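I have wanted a proper table in the back room for a long time, and in April I finally stopped looking at them and bought one. The old desk wobbled whenever anybody leaned on it, and it was too narrow for anything bigger than a plate. What I was after was plain wood, a decent depth and nothing fancy round the edges.
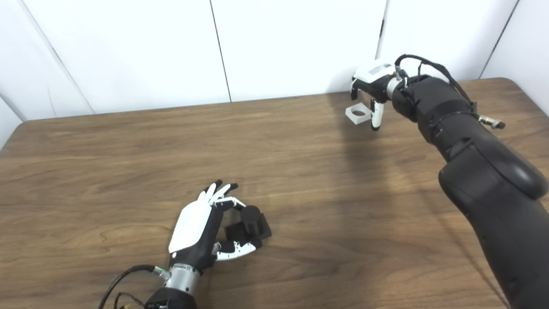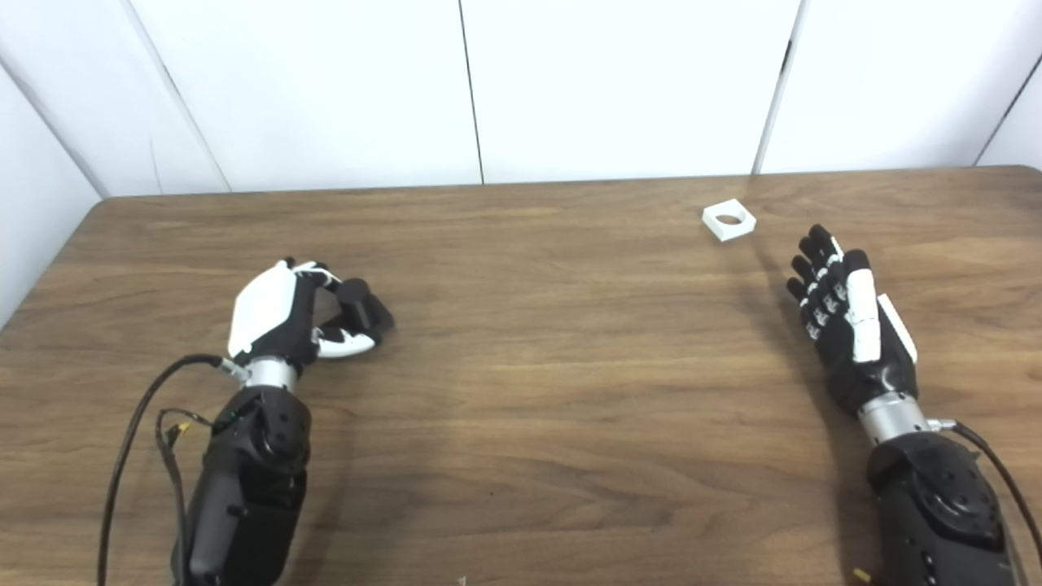
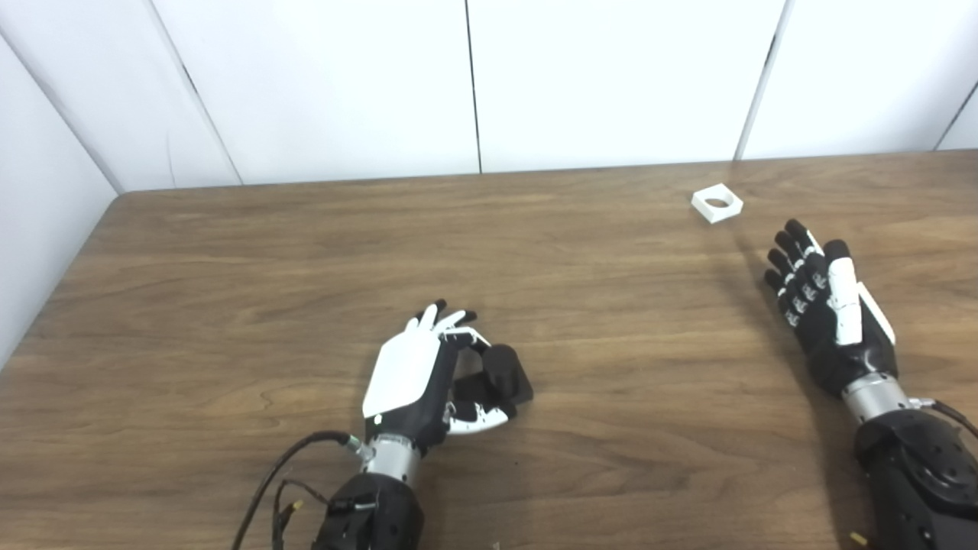
The table top and the white panelled wall behind it.

I went for wood with a lot of grain in it. Noelia Benítez thought it would look too busy and that I should have had something pale and even. I can see what she means, but a plain top shows every mark and I'm not careful. The lines run the long way, left to right as you stand at it, and I find that restful to look at. The colour changes a fair bit with the light. On a dull morning it is quite a dark brown, and with the lights full on it goes nearer to tan.

The rounded corners were Ferhat Aydoğan's idea. He has a square table at home and has walked into it enough times to have opinions. I wouldn't have thought of it.

The walls were done before the table came. They are white panels, tall ones, with thin seams between them that I left as they were. I did get a price for filling and painting over the joins, from Borbély, and decided the money was better spent on the table. You do notice the lines for the first week. After that they are just the wall.

As for small parts, the rule is that only what is being worked on comes out. At the moment that means the black block, and the white square one with the round hole through the middle. They are easy to see against the brown, the white one especially. The black one can get lost in a drawer full of other black things, so it now has a tub to itself — an old Gondora one with the label half off.

For cleaning I use a damp cloth and then a dry one. I tried an oil on the underside first, on Saturday, and it went darker than I liked, so I've left the top alone. If anyone has used a wax on a top like this I'd be glad to hear which. Lucía Esteban swears by the one she puts on her chopping boards, but she couldn't remember what it was called.

Still to do: felt pads for the legs, a shelf for the tubs, and a longer extension lead. The shelf will have to wait until I've measured up again, as I wrote the first lot on an envelope and threw it out.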